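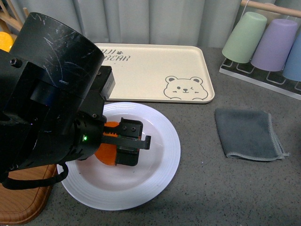 *White plate on the counter.*

**1.** A thread on carbon offsets, and on one forest in particular. I spent most of September reading the paperwork for the Tuta tract and I want to put what I found in one place.

**2.** Tuta is 925 acres of mixed hardwood owned by the Ljungberg Land Trust. It sells carbon credits. Each credit stands for one ton of carbon dioxide that is supposed to stay in the trees and out of the air.

**3.** The credits sell for $8 each through a broker called Niltimel. Several of the buyers are environmental groups. They use the credits to cancel out staff flights and office heating in their annual reports.

**4.** Some of those same groups have run campaigns telling airlines and utilities to stop using offsets. I'm leaving the groups unnamed for now. I've written to all of them and I'd like to give them time to answer.

**5.** How a forest credit works: you estimate what would have happened to the trees without the project. That estimate is called the baseline. Then you compare it with what did happen. The difference is what you get to sell.

**6.** So everything depends on the baseline. If the trees were headed for the sawmill and the project stopped it, the credit means something. If the trees were going to be left alone anyway, the air is the same with or without the sale.

**7.** The Tuta baseline was written by a consulting firm, Flekosance. It says that without carbon money, 90 percent of the marketable timber would have been cut in the first years of the project.

**8.** That is a lot of cutting for a land trust. Ljungberg's own mission statement talks about keeping mature forest standing for good. I went looking for any sign that it had ever planned a harvest at Tuta.

**9.** I didn't find one. There's no harvest plan on file with the county, no timber bid in the board minutes that I could get, and no road permit for trucks.

**10.** What I did find was a conservation easement. It's recorded on the deed, and it limits commercial cutting on most of the tract. It was signed three years before the first credit was sold.

**11.** An easement like that is a legal promise that stays with the land through every later owner. It doesn't ban every saw. You can still take out dead or diseased trees and clear a trail. Cutting 90 percent of the timber is a different matter.

**12.** The project document does mention the easement, in an appendix. It says the terms "do not preclude active management." That's true as far as it goes. I don't see how you get from there to the baseline.

**13.** I asked Valter Haugland to read the file. He has cruised timber and written harvest plans for most of his working life, and he has no stake in Tuta. His answer was short: "I couldn't have logged that tract under that deed, and I wouldn't have bid on it."

**14.** He also pointed out something I had missed. A good part of the north side is steep and wet. He said the wood there would cost more to bring out than it would sell for, easement or no easement. The baseline counts it at full value.

**15.** I sent questions to Flekosance. They replied that the method they used is an accepted one and that it lets a project compare itself with common practice on private land in the region. They're right about the method. It does allow that.

**16.** My problem is with using it here. Common practice on private land in the region includes timber companies. A land trust with a restricted deed isn't one. If you compare the two, the trust will look as if it saved a great deal of forest by doing what it was set up to do. 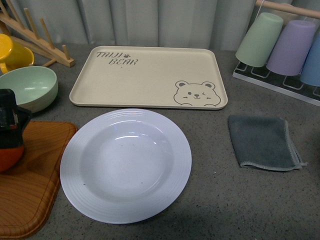 *Plate, tray and folded cloth.*

**17.** Ljungberg's reply was longer and I think it deserves a fair summary. They say land costs money to hold even if you never touch it. There are taxes, boundary surveys, fire breaks, and a part-time steward. Donations go up and down.

**18.** They say the carbon money has paid for the steward and let them make an offer on a neighboring parcel. I believe them. Both things are in the budget they sent me, and the parcel is a good one.

**19.** If a group wants to give Ljungberg money for that, it should. It could call it a gift. Where I part ways is when the gift gets subtracted from the giver's own emissions on paper.

**20.** Niltimel answered with a link to its standards page. I wrote back asking whether anyone there had compared the deed with the baseline. No reply yet.

**21.** A few people have already asked me how to check a project before buying. What I'd look at first is the deed. County land records are usually open to the public, and many counties have them online. Search the owner's name and read anything labeled easement or covenant.

**22.** Next, find the project document and go to the baseline section. Look for the plain statement of what would have happened otherwise. Ask whether this owner, on this piece of ground, would really have done it.

**23.** Then look at the dates. If the protection came first and the credits came later, somebody should be able to explain what the credits added. Sometimes there's a decent answer. An easement may be about to expire, or may cover only a corner of the land.

**24.** On price: $8 a ton is cheap, but cheap alone doesn't prove a credit is bad. I've seen expensive ones with the same trouble in the file.

**25.** One correction to something I posted last week. I said the easement covered the whole tract. It covers most of it. There's a strip along the county road that was left out, and cutting is allowed there. Thanks to the reader who sent me the survey map.

**26.** I've reworked my notes with that strip included. It's young growth, mainly, and Valter's view of the baseline didn't change.

**27.** As for the groups that bought the credits, one has written back so far. They said they relied on the broker and are reviewing the purchase. They also asked for the deed reference, and I sent it.

**28.** I'll add the other replies under this post as they come in. If you work for a nonprofit that buys offsets and you have project documents you can share, my messages are open. The deed and the easement are public records, and I can send copies to anyone who asks.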